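Zamdale Two-Arm Kit: Set-Up Guide
Section 4. Teaching a Tabletop Chore (Snack Sorting)

Before you start this section, finish Section 3 (Mounting and Homing) and clear the error light. If the error light will not clear, go back to Section 3. Do not tape over it. We have seen the tape.

Snack sorting is the first chore we recommend because the items are cheap, nothing is sharp, and a failed attempt can be eaten.

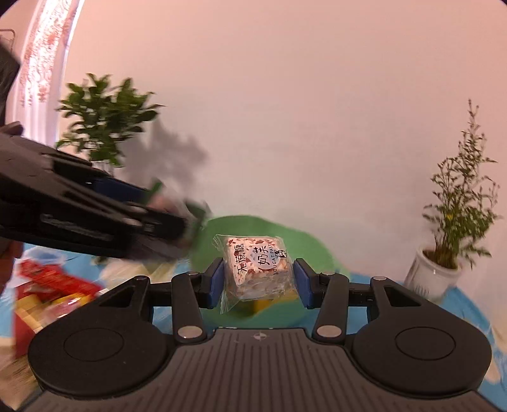
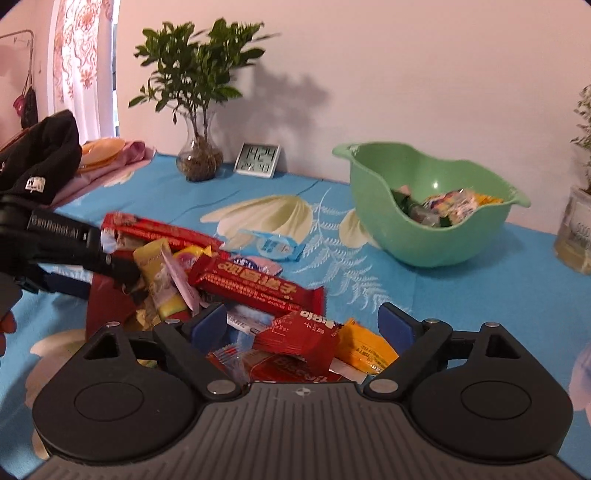
4.1 What the kit can and cannot do yet

People who buy a Zamdale usually want to know when it will do the dishes. Not this year. As of the current software, which we call Gimness, a trained kit can pick up a wrapped item from a table, carry it a short way, and let go of it over a bowl. A small child can do the same and will also tell you about it. The child, however, will stop after two minutes, and the kit will keep going until the power is cut.

Folding, wiping, pouring and anything involving a fitted sheet are covered in Section 9, which is short.

4.2 Preparing the table

1. Choose a table that does not wobble. Push on a corner. If it moves, choose another table.

2. Lay a cloth and smooth it flat. Patterned cloth is fine and may even help later on, when you want the kit to work somewhere other than your table. Shiny vinyl is not fine.

3. Put out 11 wrapped items of mixed shape. Bars, flat packets and small round pieces all behave differently in the fingers, and the kit needs to meet all of them.

4. Place the target bowl within easy reach of both arms. Leave everything else you normally keep on the table where it is. A kit taught on a bare table will be baffled by its first houseplant.

CAUTION: Keep open drinks off the table during teaching. The warranty has a paragraph on this and it is not a friendly paragraph.

4.3 Recording demonstrations

The kit learns by copying you. You hold the two Jara hand tools, one in each hand, and do the chore yourself, slowly, 100 times. Yes, you bought a machine to sort snacks and you will now sort snacks for an afternoon. We suggest a Tuesday.

1. Start the recorder and wait for the second beep. The first beep means only that it heard you.

2. Squeeze the trigger until the fingers are fully open. Approach the item from above and line the pads up with its longest side.

3. Close the fingers until the wrapper dents slightly, then stop. Crushed items teach the kit to crush.

4. Lift straight up. Dragging an item across the cloth drags the cloth too, and after that your bowl is somewhere else.

5. Carry the item over the bowl, open the fingers, and hold still for a full second before going back for the next one.

6. Rearrange the items after each run. If you always set them out in the same order, the kit will learn the order and ignore the items.

NOTE: Use the second hand tool to steady the pile or hold a packet down. Do not let both tools grab the same item. It looks like cooperation and records as a fight.

NOTE: Keep bad runs where you dropped something and picked it up again. Delete bad runs where you gave up and used your fingers.

4.4 Checking the result

Upload the runs to Clastwood and leave training to run overnight. In the morning, mount the tools on the arms, set out fresh items, and press Try.

Expect the first attempt to be slow. Expect it to pause over an item for so long that you begin to root for it. Our own bench kit needed 17 tries before it filled a bowl without help, and there was applause, which on reflection says something about the bench.

If the kit closes on empty air beside the item, the tool camera has shifted. Repeat steps 3.6 to 3.8.

If it picks up the same item and puts it back down over and over, record more runs with that kind of wrapper. Clear plastic is the usual culprit.

If it picks up items well but misses the bowl, check whether the bowl was moved between runs. If it was never moved, move it, and record another batch.

CAUTION: Keep your hands clear of the arms while Try is lit. The kit cannot tell a finger from a chocolate bar and has not been asked to.

Once five bowls in a row come out right, save the chore under a name you will recognize and go on to Section 5, Unloading a Small Box.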